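The Left Hand 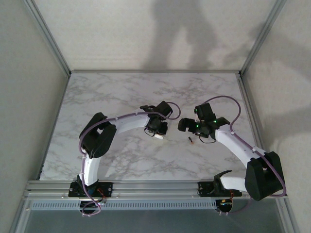 The man from Fonar had promised 2,000 cycles without a miss, and Parvathi Warrier had written the number down so she could be angry about it later.

"New gripper on the right arm," he said. "Yours on the left. Fair fight."

"Mine is 11 years old."

"Then you'll notice the difference."

She noticed the invoice. She pressed start, and the arms leaned in over the tabletop like two people reading one menu. His missed on cycle 84.

"Lighting," he said.

"It doesn't have a camera."

He looked at his shoes, then at the purple cables. "Could be the cable pulling."

"Could be." She wrote that down too. "Swap them, left for right, and run it again."

"My train's at four."

Parvathi was already looking for the hex key.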